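Comparing two parallel grippers from the wrist camera: closing repeatability and tip drift

Level: intermediate. Last revised 26 Aug 2023 by Janka Bartoš.

Use this procedure when two grippers have to be compared on the same arm without an external measuring fixture. It relies on the wrist camera alone. We wrote it while choosing between the Zevivari and the Kolář units for the Grustport bench, but nothing in it depends on either one.

Before you start

Mount the first gripper and torque the flange screws in a cross pattern. Lock camera focus, exposure and white balance in the Cliris controller. Auto exposure must stay off — a dark finger over a pale surface will pull it up and shift the apparent edge of the tip.

Step 1. Record the closed reference

Send a full close command at low force and wait for the position reading to settle. Save a still with the arm stationary. Mark the pixel where the fingertips meet, and store it under the gripper name.

Step 2. Record closed stills over the work area

Move the arm through the taught path with the fingers closed, saving stills along the way. Leave objects where they lie; a mixed background is a better test of the edge finder than a blank one.
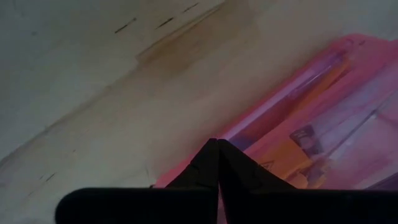
Fingers closed over the boundary between the pale surface and the pink object. Use the seam and the tip for measurement.

Blur in the background does not disqualify a still. The gripper moves with the camera, so its outline can stay usable when everything behind it is smeared. Reject the still only if the tip itself has a soft or doubled edge. Do not use stains or marks on the surface as reference points.

Step 3. Cycle the fingers

Run 36 open and close cycles at the force you intend to use in production. Save a still after each close. Discard the first 2, which include take-up in the drive.

Step 4. Compute the drift

Subtract the stored tip position from the tip position in each remaining still. Report the largest offset and the spread separately. A steady offset points to the mount or the zero setting; a wide spread points to play in the fingers.

Step 5. Swap and repeat

Fit the second gripper and start again from Step 1. Do not reuse the reference. Keep the camera bracket untouched during the swap — if it moves, both runs are void.

Questions about the edge finder settings go to Ľubomír Vondráček.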